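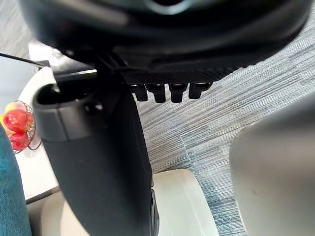

Seven days on the lake path at Grarness

4 min read
Filed under: Lakes & Hills, Walking Breaks

Henrike Görtz has run the guesthouse above the landing stage at Grarness for 2 seasons. Before that she worked on the ferries. She has nine rooms now, and most of her guests come to walk the path around the lake, which takes seven days if you stop where she tells you to.

"People try to do it in five," she says. "They arrive at Fillik at eight in the evening and the kitchen has closed. Then they ring me, and I can't cook for them from here."

The first stage is flat and follows the shore to the old boatyard. Görtz sends families that way and has them come back on the afternoon boat. The second stage climbs through beech woods to the Kutico hut, where there are bunks and a wood stove but no shower. Guests need their own sleeping bag.

She is frank about the middle of the route. "Day four is a road. It's a quiet road, but you walk on tarmac for two hours and there is no shade. I tell people to take the bus and have a swim instead."

Luggage transfer is handled by Frimpong, a small firm with two vans. Bags must be in the hall by half past eight. Görtz says most complaints she hears are about bags, and most of those are about bags that were still upstairs at nine.

The lake gets 3,000 walkers in a normal year, nearly all of them between May and September. She would like to see more in the autumn. The boats run until the end of October and the water stays warm enough for swimming well into September, "if you are used to cold lakes, as I am".

Asked what she would change, she mentions the signs on the north shore. Two of them point to a footbridge that was moved upstream, and walkers lose half an hour in the reeds. She has written to the district and been told it is on the list.

Dogs are welcome in the ground-floor rooms. Breakfast starts at seven, and packed lunches should be ordered the night before.

We use cookies to improve your visit. Accept all | Manage settings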